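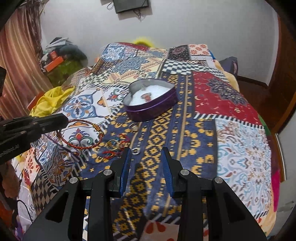 Guest Room Inspection Checklist: Small Valuables and Bedding
Elard House Residences
Last updated: April 7, 2024

This checklist is completed whenever a guest room is vacated or changes occupant. Mark each item S (satisfactory), A (action needed) or N (not applicable). Comments are entered by the inspector on the same visit.

Section 1. Bed and bedspread

1.1 Bedspread lies flat and covers the mattress. S
1.2 Printed panels free of snags, pulled threads and scorch marks. A
Comment: One pulled thread near the foot of the bed. Refer to linen room. Do not cut.
1.3 Folds and pillowcases checked for rings, pins and earrings before the bed is stripped. S
Comment: Patterned bedspreads require a second check by hand. Small silver items are easily missed against a busy print.

Section 2. Jewelry left in the room

2.1 All pieces placed on the bed, clear of the edge, before sorting. S
2.2 Rings kept apart from cord and braided bracelets. A
Comment: A hoop and several cord strands were tangled together. Separate by hand on a flat surface. Do not pull on the cord.
2.3 Rings with raised settings checked for loose parts. S
2.4 Storage tin opened and its padding lifted. S
Comment: Padded tins are to be emptied completely. Pieces slip down along the inner wall.
2.5 Any piece valued by the guest at over 2000 dollars moved to the office safe. N

Section 3. Bagging and record

3.1 One bag per piece, labeled with room and date. S
3.2 Tin bagged separately from its contents. S
3.3 Entry made in the Nuleo register within 30 minutes. A
Comment: Register was unavailable at the time of the visit. Paper slip completed -- to be entered by the next shift.
3.4 Items unclaimed by the end of August transferred to long-term storage. N

Inspected by: Kylie Maihi
Result: three actions open. Reinspection required for 1.2 only.

Comments (3)

Wanting Lu
Does 2.2 apply to necklaces as well? Our wing has been bagging them with the bracelets.

Kylie Maihi
Yes, it does. Necklaces are bagged singly under 3.1. The wording will be corrected in the next version.

linenroom2
Thread on 1.2 has been drawn through to the back. Please close it when you are next on that floor.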